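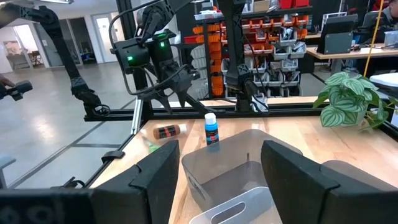

A robot's view of the table, with its own two black fingers at the bottom corners.

How Does a Robot Learn to Clear a Table?

Think about the last time you tidied up. You saw a bottle, you reached for it, and your fingers closed at the right moment. You did not have to measure anything. Robots find this hard. A robot has to work out where the bottle is, how far away it is, and which way it is pointing.

A team at a lab in Kidasholm wanted to know if a robot could learn this by copying people. Their project is called Darwish. It is led by Marloes Timmermans, an engineer who grew up in Zasemville.

Learning by copying

The old way to teach a robot is to write a list of orders: move left, go down, close the fingers. This works well in a factory, where every part arrives in the same spot. It works badly on a messy table. If a bottle is lying down when the list says it should be standing, the fingers close on air.

The Darwish team tried another way. A person steers the robot arm through the job while the robot stores two things: what its camera sees, and how its arm moves. One complete try is called a demonstration. The team collected almost 3,000 of them.

Then a computer program goes through all the demonstrations and looks for patterns. It learns that when a bottle looks a certain way, the arm should move a certain way. Scientists call this imitation learning. Imitation is another word for copying.

Why put a camera near the fingers?

A camera on the wall sees the whole table, but the arm can get in the way. A camera near the fingers moves with them, so things look bigger as the hand gets closer. The fingers stay in view too, and the program can compare them with the thing it wants to pick up.

What did they find out?

The team gave the robot 110 new tests, with things put in places it had not practiced. It did well with bottles that were standing up. Bottles lying on their sides were harder, because the hand has to turn before it grips - and it has to turn the right amount. See-through things were hardest of all. A clear plastic bin lets the table show through, so its edges are difficult for a camera to pick out.

In November the team plans to repeat the tests at a second lab, in Proltby, where the tables and lights are different.

Try it yourself

Put a cup on a table. Close one eye, and use only your thumb and one finger to pick it up. Then lay the cup on its side and try again. Watch what your wrist does the second time.

Words to know

Gripper: the part of a robot that holds things, like a hand.
Demonstration: one try at a job, done by a person for the robot to copy.
Imitation learning: learning a job by copying.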